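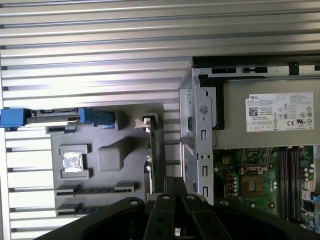
Subject: Re: [members] Did anyone get to the Husar open day?

Hello all, and hello Leandro in particular,

Sorry to have taken so long over this. I did go, and I had a lovely time, and I kept meaning to write it up properly and then the beans needed picking.

Leandro Robles wrote:
> Did anybody get over to Lostitz for the Husar open day in September? I had
> to cry off at the last minute and I'm kicking myself. I mostly wanted to
> know about the computer dismantling cell. Is it really doing the job or is
> it a man with a joystick behind a curtain? And is it worth us asking for a
> group visit in the spring?
>
> Leandro

There were two halls open. The first was the sorting line, which most of you will remember from last time (same noise, better coffee), and the second was the one you're after. They call the arm in there Wamo, after the project, and it works on old office desktops with the lid already taken off. The one I watched longest was a Dell – you could read it on the power supply label – and the processor had already gone from its socket by then.

The arm has a plain two-fingered gripper, black, and a little camera down by the wrist, so you get its view on a big screen above the barrier. I found I watched the screen more than the arm! You're suddenly down among the memory slots with the fingers pointing at a circuit card standing on its edge, and it all looks enormous. A small boy next to me asked if it was a city.

As to your joystick, Leandro, the answer is a bit of both, and they were quite open about it. Amnuay Intarasuk gave the talk and took questions for a good 40 minutes, well past when he was meant to stop. At present a person steers the arm for most of the fiddly jobs, and those sessions are recorded for it to learn from. They have 1,000 of them so far and would like 3,000 before they let it loose on cards and cables without somebody at the controls. Undoing the easy latches it does by itself. I saw it manage that twice and miss once, when it closed its fingers on thin air and had to back off and try again. Amnuay just waited for it and carried on talking, which I rather liked.

Somebody asked why not simply shred the lot. He said shredding is what happens to most of it now, and that a card or a memory stick taken out whole can be tested and sold on. The grippers themselves come from Bondari, and he passed a spare one along the front row. Lighter than I expected, and the finger ends wear down sooner than they'd like.

I'd say yes to a spring visit. The viewing area is small, so we might have to go round in two lots, and bring a jumper as the second hall is perishing. Parking is at the back, past the weighbridge, and the sign for it is still facing the wrong way.

Leandro, if you're happy to write to them I can send you the address Amnuay gave me. I have his leaflet somewhere as well, under the seed catalogues I think.

All the best to everyone, and thank you to whoever left the biscuits in my car,

Maureen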